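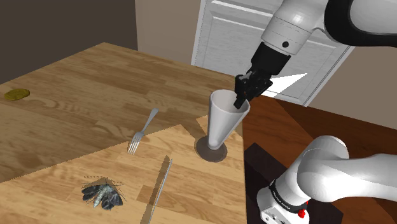 # Urneo Table-Clearing Practice Set

Urneo is a simulated tabletop course for school robotics clubs and first-year student teams. Students program an arm with a parallel gripper to pick up tableware and put it where the task sheet says. It runs on ordinary lab computers, so a club can start before it has any hardware.

The set was written by Ourania Moschos for the Prukside student robotics club and is now the practice package for the Flukdale tabletop event, held each January.

## What you get

- The Urneo scene files, with cups, cutlery, coasters and assorted clutter
- 80 task sheets, graded from single pickups to clearing a full table
- A scoring script that uses the Flukdale rules
- A teacher's guide and a marked sample logbook
- 2 years of updates

## The cup tasks

Most teams begin with a tapered cup on a coaster. The usual approach is from above, with one finger inside the rim and the other outside. Students set the approach height, the finger opening and the closing force. A finger that comes down on the rim will tip the cup, and the script scores that as a drop.

Forks and knives come later. They lie flat, at a different angle in each layout, and the wrist has to be turned to match before the gripper closes. Tabletop colour and wood grain also change between layouts. Teams using camera input should test on several before they submit.

## Licences

| Licence | Seats | Price |
|---|---|---|
| Club | One club, one school year | $2,000 |
| School | All classes, two school years | $3,949 |

Prices are in Canadian dollars, before tax. The club licence covers home use by registered members. Updates stop when a club licence lapses, but saved programs and logbooks can still be opened.

## Requirements

A 64-bit computer with a dedicated graphics card is recommended. The scenes will run on integrated graphics with shadows turned off. Programs are written in Python, and students should be comfortable with loops and functions.

## Notes for coaches

Thodoris Triantafyllou runs the coaches' sessions and answers questions about scoring. Allow one club meeting for installation and one for the first five task sheets. Please don't post solutions to sheets marked "Event", as some are reused.

Orders and school invoices are handled by Vasilakis. Include the club name and the coach's email address with your order.

Page updated 2024-05-05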